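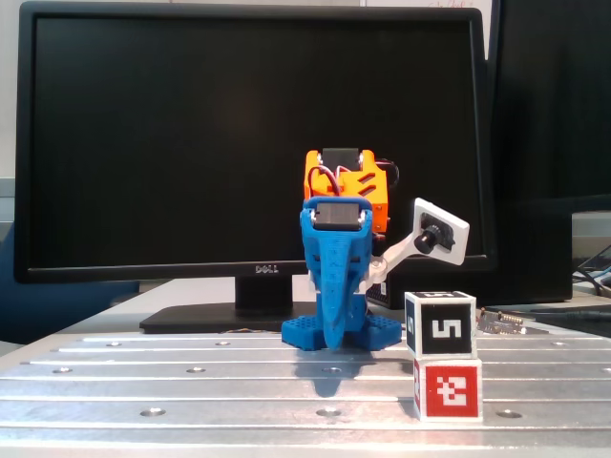
The Office of Weights and Declarations at Lernitz received the petition of Miss Kumiko Hirano on the last working day of August and entered it in the register under number 227. The petition requested that the Office determine, by the usual procedure, the true length of the river Istari. It was assigned to Mr Omar Aoun, Second Examiner, whose desk stood at the northern end of the reading room. He read the petition twice, placed it squarely before him, and sent for the file.

The file was brought up from the basement the same afternoon. It contained one sheet. The sheet stated that the river Istari was 100 miles long, that this figure had been adopted by the Office upon its foundation, and that no objection had been received.

Mr Aoun wrote to the petitioner in the customary terms. He informed her that the length of the river was a settled matter, that the Office was not in the habit of reopening settled matters, and that she was entitled to submit evidence within the permitted period. He enclosed the form.

Miss Hirano returned the form completed. In the space marked Grounds for Objection she had written: I have walked it.

The form made no provision for an answer of this kind. Mr Aoun consulted the Manual of Procedure, in which evidence was divided into the documentary, the sworn and the customary. Walking did not appear. He referred the question to the First Examiner, who referred it to the Legal Desk at Drulto, who replied that the petitioner should be invited to attend in person and explain herself.

She attended on Sat 17 September, the Office being open on that day by special notice. She was a woman of middle age in a brown coat, and she carried a canvas bag, which she was asked to place on the chair beside her. Mr Aoun opened the hearing by reading aloud the statement of rights. She listened to the whole of it, and he noted this with approval, as most petitioners did not.

"You state that you have walked the river," he said.

"From the spring above Koyama to the sea wall."

"On which bank?"

"Both. I went down on the left and came back up on the right."

Mr Aoun recorded the reply. He then asked by what instrument she had measured the distance, and she took from the canvas bag a quantity of string, wound on a board. There was a knot in it, she said, for every bend at which she had stopped to rest. The string itself had been laid along the water's edge, taken up, and laid again.

"The Office does not hold a standard for string," said Mr Aoun.

"No. I thought you might like to see it."

He examined it. The string was grey for the greater part of its length, and in places it had been mended with a green thread. He asked about the green thread and was told that it came from Koyama, where the woman who kept the ferry had cut it from her own work basket. He asked about a stain and was told that it had rained for a week at the salt meadows. He was conscious that neither question was required by the procedure, and he did not enter the answers in the record.

"What figure do you propose?" he said.

"I don't propose one."

"The petition requests a determination."

"Yes," said Miss Hirano. "My father was a boatman. He was paid by the mile, on your figure, for the whole of his life. He always said it was longer than that. When he died I thought that I would go and see."

"And was it longer?"

"It was longer on the left bank."

Mr Aoun laid down his pen. He explained, with some care, that a river could have only one length, and that the Office had been established for the purpose of saying what it was. Were the figure to be altered, the tolls would have to be altered, and the schedule of bridges, and the inscription over the main door. Claims might be brought by boatmen, or by the children of boatmen. It was his duty to ask whether she intended to bring such a claim.

She said that she did not. She wished only for the sheet in the basement to have a second sheet behind it.

The hearing was adjourned at noon. Under the rules the Examiner was allowed seven days in which to prepare his finding, and Mr Aoun, who had never before required more than one, made use of them all. On the second day he applied for the loan of a ruled measure from the stores. On the third he remained in the reading room after the lamps had been put out in the corridor, and the porter, coming to lock up, found him on his knees with the string laid out before him between the desks, up one aisle and down the next. The porter asked whether he should come back later. Mr Aoun said that he should.

On the sixth day he submitted a request for leave. He had accrued a considerable amount, having taken none since his appointment, and it was granted without comment.

The finding was issued on the seventh day and sent by registered post. It ran to a single page. The Office had considered petition 227 and the evidence offered in its support. The Office noted that the evidence did not fall within any class described in the Manual. The adopted length of the river Istari was accordingly maintained. The Office directed, however, that a record of the evidence be placed in the file behind the original sheet, and that the string be returned to its owner, with the thanks of the Examiner.

Miss Hirano unwound it at her kitchen table that evening. It had been wound again upon its board more neatly than she had ever managed to wind it. Near the inner end, where the line had frayed at the spring above Koyama, the break had been joined with a short length of red tape of the kind used by the Office for the tying of files.

Mr Aoun left Lernitz by the early train. He had with him a change of shirt, a stout pair of boots bought for the purpose, and a ball of string, new, from the ironmonger opposite the station. In the box on the leave form marked Address While Absent he had written, after some thought, the right bank.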